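Fridges, Tables and Cardboard: Your Shared Kitchen Questions

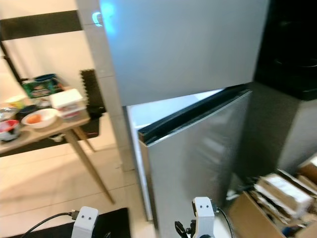 James Stalley
Kitchen and household adviser, Furetari House, Irkville

We get a good many questions about the kitchen, especially from people who have only just moved in and are still working out where the mugs live. I have gathered the ones that come up most often and answered them as fully as I can. Do have a read through before you unpack your shopping!

Which part of the fridge is the freezer?
The top one. It's the silver two-door fridge, with the freezer behind the upper door and fresh food behind the lower. People used to a freezer at the bottom do sometimes put their peas in with the milk, and I've done it myself after a long day, so please don't feel silly.

How much room do I get?
Each room has one shelf, or half of one if you're sharing, and you are welcome to use the door for bottles and jars. If you've a big shop coming - a birthday, say, or family visiting - have a word with the others first and I'm sure they'll budge up for you.

How do I know the door has shut properly?
Give it a gentle push and feel for the seal to catch. The dark rubber strip along the edge of the door needs to be clean to do its job, so wipe it with warm soapy water and dry it with a soft cloth. A bit of dried jam is enough to stop it closing, you'd be surprised. Aim for 3 degrees in the lower part and leave the dial alone once it's there.

Can I leave things on the little wooden table?
Yes, of course you can, within reason. It's a handy spot next to the fridge for bowls and tubs you're using that day, and it does fill up quickly, as you can tell! Stack what will stack, keep anything breakable well back, and try to leave a bit of clear space for whoever comes in next with their arms full. Please don't lean on it, though, as the legs are rather slender.

What about the white tubs with the red labels?
Leave them stacked at the end of the table, please. If you'd like to keep leftovers in the fridge, use your own tub and put your room number and the day on the lid. Anything left for 7 days gets thrown out, and I'm afraid that includes the nice cheese.

Where does cardboard go?
Flatten it and slide it into the open box on the floor, to the right of the fridge. Brown and white card can go in together. Take off any tape and plastic film first, and put greasy pizza boxes in the ordinary bin. Once the box is full, whoever is passing takes it down to the yard.

How should I clean the floor tiles?
Sweep first, then mop with plain warm water and a very small squirt of floor cleaner. Too much leaves a sticky film and you end up going over it twice. Mop up spills by the fridge straight away, please, as the tiles can be slippery.

Is there a time when the kitchen is closed?
No, you can come in whenever you like. We only ask for quiet after 10 in the evening - rooms 2 and 16 are the nearest and they hear every cupboard door.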